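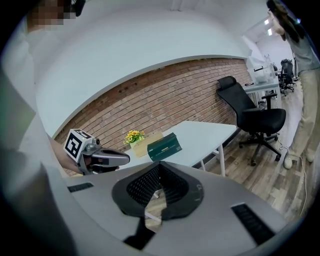

4.2 Slogans and what people remember of them

Recall was poorer than we expected. Of the 1,340 diary entries kept in the Luvcombe households, only 46 quote the wording on a pack at all, and most of those get it slightly wrong. People remember colour. They remember where the thing lives in the house -- shelf, drawer, back of the car. The words mostly go.

Ots coded the entries first, Majimbun second, without sight of each other's sheets. Disagreements were nearly all over what counts as a slogan. Is a size a slogan? No. Is "extra soft"? We said yes, in the end, though it could go either way and we would not fight over it.

Short claims ("strong", "soft") were quoted word for word. Longer and dreamier lines were paraphrased, often into something plainer. One diary turns a whole sentence about morning light into "something about sleep". Price was hardly mentioned, which suprised us given the month -- October, straight after the rise in bills.

We use this site's cookies to remember your reading settings. Accept all | Manage choices

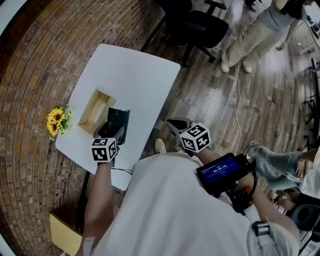
4.3 Lines that run up the pack

A smaller question, and one we came to late. Some packs print their line vertically. Figure 3 has one: dark green, soft, with "DREAMING TENDER DREAMS FOR YOU" in white and a small logo at the top edge. Nothing in the wording names a product or makes a claim about one. It is mood only. English of a kind that shows up on household goods well beyond English-speaking homes, and which Juška treats as decoration more than message.

We asked 7 people to read lines of this sort aloud from the shelf. Six tilted the head. The seventh picked the pack up and turned it, then read it quickly and put it back.
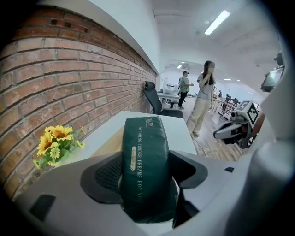

Whether tilting helps or harms recall we can't say from so few readers. Our guess is harm, a little, when the line is long. Decorative lines may not be meant for reading in the first place, and then recall is the wrong measure and liking would be be the better one. The Ornis questionnaire has a liking scale we could borrow. Not done here. See section 6 for what a larger trial would need.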